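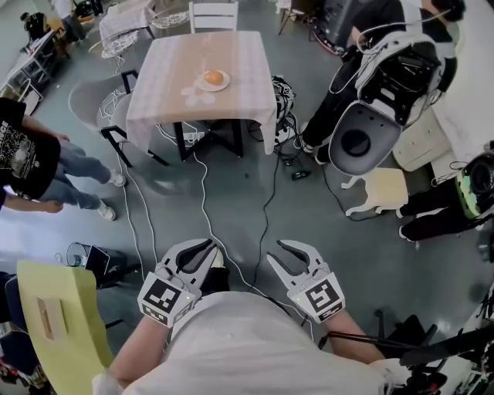 Dullen table-setting set, README

Small tables, set and cleared. Cloth on, mat down, plate down, something on the plate. Then all of it off again and put away. 3440 clips, 36 layouts, 8 table and chair combinations, 2 rooms. Bethel Weldu keeps the list, ask her before renaming anything.

Rooms are called Uvumholm and Grosberg in the folder names. Same props in both, different furniture. Grosberg is the smaller one and has the worse light after 4 pm.

What's in a layout

A layout is a finished table. Each one has a card (text file, same number as the folder) that says what goes where. Written from the side where the person setting the table stands. Left is their left. Older cards used the chair side as the front, those got fixed in October — if you find one that still reads backwards, tell Bethel.

Typical card:

layout 14
cloth: pink check
mat: flower, white
plate: small white
on plate: orange
mat goes left of plate, not touching
chairs: leave where they are

That's the whole card. Some are longer.

Words we use

cloth — covers the table top and hangs over. Has to hang on all sides or the clip goes in redo.
mat — the flat thing, any shape. Flower ones are mats, not coasters. We had both words for a while and it was a mess.
plate — small plate only. Large ones are "platter" even when they're round.
fruit — whatever is on the plate. Orange, lemon, apple. Real fruit, so size and color drift from week to week.
straighten — small fix to something already down. Not a new placement.
clear — everything off the cloth. Cloth stays on.
strip — everything off, cloth too, folded.

Folding counts as part of strip. Halves, then halves again. Two of the cloths are stiff and won't stay folded, dont mark these as failed.

Labels

Every clip has one line in labels.csv: clip, room, layout, action, result, note. Action is one of set, straighten, clear, strip. Result is ok, redo or odd.

ok means the table matches the card at the end. A finger's width off is fine.
redo means something is missing, upside down, hanging wrong or on the floor.
odd is for everything else. Fruit rolled off and got put back, mat stuck to the plate, someone moved a chair. Write what happened in the note, plain words, no codes.

Notes column is free text and it shows. Some are one word. Some are in capitals. Haven't cleaned it up.

Chairs

Chairs aren't part of the task in most layouts. They stay in the clips though, and they are a mixed bunch — slatted, molded, metal. Named by color and back in chairs.txt. Please don't call them chair 1, chair 2, the order changed when Grosberg was added.

Known problems

Pink check cloth fades to nearly white in the brightest Uvumholm clips. If you sort by cloth color you'll lose a few.

White mat on white cloth layouts are hard, even for people. Labels there were checked twice, still would'nt bet on all of them.

Layout 22 is missing its card. Clips are fine. The plate is in the middle, that much we know.

Lemon was written as "lime" in one batch. Fixed in labels.csv, not in the notes.

Yule folder

Separate thing. Red cloth, napkins, candles (never lit), more items per table than anywhere else. Not counted in the 36. Labels half done, use the clips but not the results column yet.

Splits

By layout, not by clip, so no finished table shows up on both sides. List is in splits.txt. If you make your own please keep it that way.

To do

finish Yule labels
card for 22
photos of all the mats on one sheet
decide if napkin is a mat (no?)

Questions and fixes to Bethel Weldu. Put the layout number in the subject line.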